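おもちゃの片づけを、床からベッドの上に引っ越しました

七月に入ってから、家の中が急にせまくなった気がします。部屋の大きさは去年と同じですから、ものがふえたのです。とくに子どものおもちゃです。日本語では「足のふみ場もない」と言うそうで、このことばを近所の方に教えてもらったとき、私の家のために作られたことばだと思いました。

娘は四才、息子は二才です。娘は台所ごっこが好きで、毎日何か料理をしてくれます。ぶどうのスープとか、とうもろこしのケーキとか、味を想像するとむずかしいものが多いです。息子はまだ料理をしません。できあがった料理を運んで、どこかに置いて、忘れるのが仕事です。ですから、夜になると、洗面所でぶどうが見つかります。くつの中にブロックが入っていたこともあります。

去年まで、おもちゃは全部、大きいふくろに入れていました。Mengalという店で買った布のふくろです。値段は2000円で、じょうぶで、よい品物だと思います。でも、おもちゃのためにはよくなかったです。底のほうにあるものを出すために、娘はふくろをさかさまにします。一つのぶどうのために、全部が床に出ます。しまうのは一秒、出すのも一秒、そのあと拾うのに三十分、という毎日でした。

それで、金曜日の夜に、子どもたちが寝てから、やり方を変えることにしました。

私の国の友だちのAsabe Nwachukwuは、子どもが三人いて、家がいつもきれいです。電話で秘密を聞いたら、「床で片づけないこと」と言われました。床に座って片づけると、腰がいたくなって、途中でやめたくなるそうです。彼女はいつもベッドの上に全部のせるそうです。ベッドの上にあるあいだは寝ることができないので、かならず最後まで終わらせる、というわけです。少しきびしい方法ですが、私のようななまけものには合っているかもしれません。

まず、箱を決めました。はじめはPrivusoの引き出しがほしかったです。白くて、音がしずかで、ラベルを入れるところもあります。店で見たら一台3780円でした。高すぎるとは言いませんが、中に入れるのはプラスチックのぶどうです。ぶどうのほうが安いです。私は店の中でしばらく考えて、何も買わないで帰りました。

家に帰って、台所のたなの上を見たら、クッキーの箱がありました。みどり色の、とても明るい箱です。中のクッキーはずっと前に食べてしまって、輪ゴムやひもを入れる箱になっていました。輪ゴムには小さいびんに引っ越してもらいました。箱は軽くて、前にクッキーの絵がついています。娘はまだ字が読めないので、字のラベルより絵のある箱のほうがいいのです。「クッキーの箱に入れて」と言えば、すぐわかります。

さて、ベッドの上に出してみると、自分の家にあるのに知らないものがたくさんありました。手の形をした、ゴムのようなおもちゃは、どこから来たのか今でもわかりません。夫に聞きましたが、夫も知りませんでした。娘は「ともだち」と言います。名前ではなくて、だれかの友だちだという意味のようです。

分け方は、はじめに三つ考えました。食べもの、人や動物、その他。これは失敗でした。「その他」がいちばん大きい山になったからです。次に色で分けようとしましたが、ぶどうのむらさきと同じ色の仲間があまりいなくて、ぶどうがさびしそうでした。結局、「毎日使うもの」と「たまに使うもの」だけにしました。箱には毎日使うものを入れます。たまに使うものは、前の布のふくろにもどします。ふくろも、中身が少なければ悪くないのです。

とうもろこしは毎日使うほうです。娘の料理にはかならず入ります。ぶどうも毎日です。手の形のおもちゃは、私はふくろのほうに入れたかったのですが、娘の気持ちを考えて、箱の前でかなり長く迷いました。

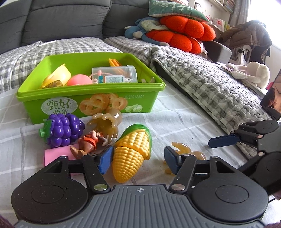
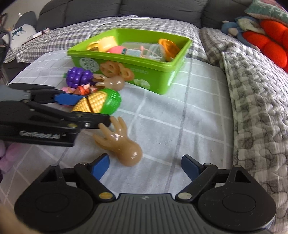
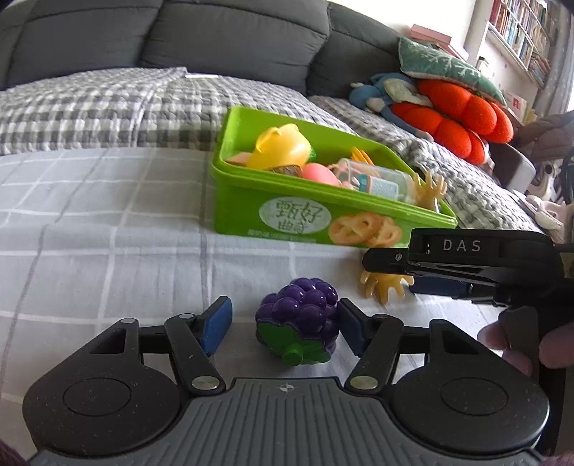

どれも、ベッドの上のみどりの箱と、そのまわりのおもちゃです。

新しいやり方にしてから二週間になります。よかったことと、あまりよくなかったことを、忘れないうちに書いておきます。

よかったことは、朝の床が見えることです。掃除機をかける前に拾うものがほとんどありません。前は掃除機が何かを食べて、変な音を出すたびに、心臓によくなかったです。それから、娘が自分で箱を持ってくるようになりました。ふくろは引っぱるものでしたが、箱は両手で持つものらしく、店員さんのようにていねいに運びます。息子も後ろからついてきて、箱に何か入れます。おもちゃではないときもありますが、入れる気持ちがあるのはうれしいです。きのうはスプーンが入っていました。

あまりよくなかったのは、箱がすぐいっぱいになることです。ふたのことは考えていませんでした。上まで入れると、運ぶときに丸いものから落ちます。丸いものは遠くまで行くので、たんすの下をのぞくことになります。ですから、丸いものは先に入れて、その上に平らなものをのせるという順番にしました。これを娘に説明するのはむずかしかったですが、「丸い子はお布団がいる」と言ったら、わかってくれました。日本語として正しいかどうか、自信がありません。

もう一つは、ベッドのシーツです。おもちゃは毎日いろいろなところへ行くので、そのままシーツにのせるのは気になります。Asabeはいつも古いシーツを一枚広げるそうです。私はそのことを後で聞きました。大事なことは先に言ってほしかったです。今は、片づけの日とシーツを洗う日を同じにしています。

おもちゃを洗うことについても、少し書きます。かたいプラスチックのものは、ぬるま湯に食器用の洗剤を少し入れて、やわらかいブラシで洗います。みぞのあるものは、古い歯ブラシがいいです。ゴムのようなやわらかいおもちゃは、ほこりがよくつくので、水で流して、タオルの上に並べて一晩置きます。娘は並んだおもちゃを見て「プールのあと」と言いました。

次は絵本のたなをしようと思っています。Donderという、つっぱり式のたなを使っている方がいたら、感想を教えてください。地震のときにだいじょうぶかどうか、それがいちばん知りたいです。Plokanoのかごも気になっていますが、写真では大きさがよくわかりません。絵本が立てて入るなら買いたいです。

そういえば、手の形のおもちゃは、まだ決まっていません。朝は箱の中、夜はだいたい息子のまくらの横にあります。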